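Stadtverwaltung Mositz
Suchbegriff eingeben Suchen

Umstellung der Internetversorgung im Stadtgebiet Mositz: die wichtigsten Hinweise in diesem Thread (1/13)
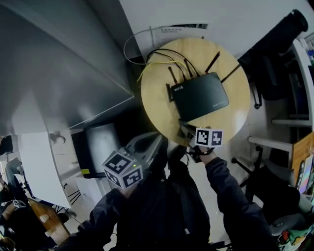

2/13 Ab Februar werden die Hausanschlüsse in den Ortsteilen Ellis und Bikow schrittweise vom Kupfernetz auf Glasfaser umgestellt. Betroffen sind 2241 Haushalte, davon 781 im Ortsteil Bikow. Die Kernstadt folgt in einem späteren Bauabschnitt, über den gesondert informiert wird.

3/13 Mit der Ausführung der Arbeiten ist die Firma Cumgate beauftragt. Die Beschäftigten führen einen Dienstausweis mit Lichtbild und städtischem Prüfvermerk mit sich. Lassen Sie sich diesen bitte vor Betreten der Wohnung zeigen.

4/13 Die Termine werden per Aushang im Hausflur und zusätzlich schriftlich angekündigt. Das Zeitfenster beträgt jeweils zwei Stunden. Eine telefonische Terminvergabe durch Dritte findet nicht statt. Entsprechende Anrufe bitten wir dem Bürgerbüro zu melden.

5/13 Während der Umschaltung ist der Anschluss für etwa 30 Minuten unterbrochen. Dies betrifft auch die Festnetztelefonie. Wer auf einen Hausnotruf angewiesen ist, wird gebeten, sich vorab mit dem jeweiligen Anbieter in Verbindung zu setzen.

6/13 Der Netzabschluss wird in der Regel im Keller oder im Hausanschlussraum montiert. Die Verlegung innerhalb der Wohnung ist Sache der Eigentümerinnen und Eigentümer. Mieterinnen und Mieter wenden sich bitte an ihre Hausverwaltung.

7/13 Vorhandene Router können weiterverwendet werden, sofern sie über einen geeigneten WAN-Anschluss verfügen. Angaben hierzu enthält das Handbuch des Geräts. Eine Beratung zu einzelnen Modellen kann die Stadtverwaltung nicht leisten.

8/13 Die Bereitstellung des Hausanschlusses ist kostenfrei, wenn die Einverständniserklärung vor Beginn der Arbeiten in der jeweiligen Straße vorliegt. Für später beantragte Anschlüsse wird eine Pauschale von 80 Euro erhoben.

9/13 Das Formular liegt im Bürgerbüro am Markt sowie in der Verwaltungsstelle Ellis aus. Für Mehrfamilienhäuser genügt eine Erklärung der Eigentümerseite bzw. der Eigentümergemeinschaft.

10/13 Im Zuge der Tiefbauarbeiten kommt es zu halbseitigen Sperrungen der Bikower Straße. Die Bushaltestelle am Friedhof wird für die Dauer der Arbeiten auf die gegenüberliegende Straßenseite verlegt. Die Müllabfuhr erfolgt wie gewohnt; Tonnen sind bis 6.00 Uhr bereitzustellen.

11/13 Schäden an Gehwegen, Einfriedungen oder Bepflanzungen sind der Bauleitung unverzüglich und möglichst mit Foto anzuzeigen. Die Wiederherstellung der Oberflächen wird durch das Tiefbauamt abgenommen.

12/13 Nachtrag aufgrund mehrerer Rückfragen: Bestehende Verträge laufen nicht automatisch aus. Eine Pflicht zum Wechsel des Anbieters besteht nicht. Haustürgeschäfte werden im Namen der Stadt nicht getätigt.

13/13 Die Straßenliste für den Ortsteil Ellis wird nach Abschluss der Vermessung an dieser Stelle ergänzt.

Seite drucken | Per E-Mail weiterleiten

Diese Website verwendet Cookies. Mit der weiteren Nutzung erklären Sie sich damit einverstanden. Einstellungen Akzeptieren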